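The Moss That Wouldn't Leave

January 2018

Go out after rain and look at the nearest old wall. Get your nose right up to it, never mind the neighbours. What looks from the pavement like a green smear is a whole woodland, with stems and leaves and little nodding capsules on stalks, and if you have a hand lens in your pocket you may not get to work on time.

I caught the moss bug at Furbridge, where the river path runs under a long brick retaining wall that drips from one end of winter to the other. I had walked past it for years. Then one wet morning the sun came round the side of the bridge and lit up the capsules, thousands of them, all coppery red, and that was that. I bought a lens on the way home.

Mosses have no true roots. They hang on with fine threads called rhizoids and drink through their leaves, so a wall, a roof tile or the rubber seal of a car window will do nicely. Many of them can dry to a crisp and then green up again when the rain returns. Drip a little water on a dried cushion of wall screw-moss and watch it through the lens. The leaves untwist and spread while you look!

Winter is the time to start. The trees are bare, the nettles are down, and the mosses are at their brightest. Churchyards are wonderful (north side first, then the tops of the older stones), and so are car parks, gutters and the gaps between paving slabs. Silver-moss loves a trodden pavement and is one of the few you can name without kneeling.

For something wilder, try the Grareck, the steep oak wood above Sovbridge. The path is only 2 miles long but it took me most of a day, partly because of the mud and mostly because every boulder wears a different coat. Tamarisk-moss grows there in soft golden-green ferny sheets, and common haircap stands up in the clearings like a plantation of tiny pines. By February the haircap cushions should be worth another visit for the male plants, whose tips open into small rusty rosettes that people mistake for flowers.

You need very little kit. A lens that magnifies ten times is plenty, worn on a bit of string so you don't drop it in a stream. Take paper envelopes if you have permission to collect, and pick only a pinch. Write down what the moss was growing on as well as where, for limestone and sandstone have quite different tenants, even when they sit side by side in the same wall.

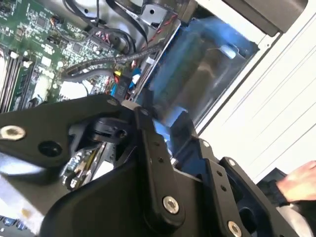
Seven to look for first

Wall screw-moss, silver-moss, grey-cushioned grimmia, common haircap, tamarisk-moss, swan's-neck thyme-moss and rough-stalked feather-moss. All seven are common across much of Britain, and the first three can often be found on a single garden wall.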